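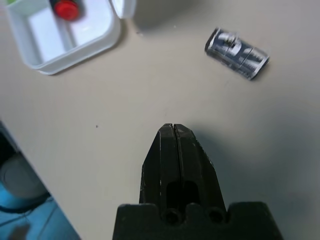

Figure 4. Bench 2 at Ferkgate from the wrist camera, gripper fingers closed. A small silver toy car lies at upper right; part of a white container is visible at upper left.

Filed under: Work & Technology > Long Reads > Robots on the Job
39 shares | 2 comments

4. Findings: What the Sorters Did Next

4.1 The bench before the arm

Ferkgate takes in used toys by the crate, checks them, and sends them out again to discount shops and nursery schools. Until the spring before our study, the checking was done by people sitting at pale tables with a container at one elbow and a bin at their feet. A sorter picked up a toy, turned it over, ran a thumb along anything that might be sharp, and decided. The company's own manual gives this process eleven steps. The sorters we watched used two, which they called "look" and "no."

The arm installed at Bench 2 was meant to take over the picking up. It was supplied by Reltance and came with a two-fingered gripper and a camera at the wrist, so that whatever the gripper faced could also be seen on a monitor beside the sorter's chair. In the proposal circulated in January, management described the sorter's new role as "supervisory." The pay grade was not mentioned in the proposal, and it did not change.

4.2 Learning to see from the wrist

The first thing to change was where people looked. A sorter at an ordinary bench looks at the toy. A sorter at Bench 2 looks at the monitor, where the toy is often small, a little blurred and in a corner, while the gripper has the best seat in the house (Figure 4). Amancay Carrasco, who had sorted by hand for longer than anyone else on the shift, compared it to "driving a bus by looking at the bumper."

She nevertheless became good at it, and quickly. Within weeks she could tell from the shadow of the fingers whether the arm was coming down too steeply, and she would have her hand on the pause button before the software had formed an opinion. This skill appears in no job description at the site. When we asked the shift lead, Wálter Cáceres, what he would call it, he thought for some time and offered "Amancay."

Skills of this kind were hard for the firm to value, partly since their product was an absence. A toy not dropped leaves no entry in the log. The pause does leave one, and it is recorded as operator delay. For the period we studied, the log for Bench 2 holds 2139 pauses. Management read the total as a training problem. The sorters read it as 2139 favors.

4.3 Housekeeping as negotiation

The second change concerned tidiness. The arm worked best on a bare surface, and the site rules were rewritten to ask for one. Mugs went first, then elbows. Sorters at the other benches were allowed a certain amount of drift, with toys spreading out over the table in the course of a morning and being herded back before lunch. At Bench 2 the drift had to be managed by the minute, and the person managing it was the one whose role was now supervisory.

We came to think of this as the central bargain of the installation. The arm took over a task that sorters described as easy and fairly pleasant. In exchange they received the preparation of a table on which the arm could find it easy too. Cáceres, who had to fill in the weekly efficiency form, told us he had no box for "tidying up for the robot" and had been entering it under "cleaning, general," where it had begun to attract questions from the facilities office.

Toy cars were a particular source of debate. They roll. A sorter's hand corrects for this without informing its owner, whereas the arm was inclined to give a car a gentle push and then close on the place where it had been. The informal remedy was to lay cars down at a slant, well out toward the far side of the table, and let the arm come to them. Carrasco taught this to two newer colleagues in a single afternoon. The official procedure, issued later, calls it "diagonal presentation" and credits the Godoy process team.

4.4 Pace and company

Targets at the hand benches stood at 500 items a shift. Bench 2 was given a starting target of 100, on the understanding that it would rise. It was still 100 when we left. Several sorters asked to be rotated onto the bench for exactly this reason, and the waiting list became a small local currency, traded against late shifts and the good parking spaces.

Others asked to be rotated off. Their complaint was seldom about the machine itself, which most of them addressed politely. They missed talking. At the hand benches the eyes are busy and the mouth is free, and conversation goes on all day. The monitor seemed to use up both. "You can't tell a story to someone who is waiting to hit pause," one sorter said. "You never get to the end."

Comparable results were reported informally by staff at the company's Rusedthorpe site, where a second arm was put in under the same plan. We did not observe that site directly, and we treat those accounts with some care, especially the one about the xylophone.

2 comments | Share this section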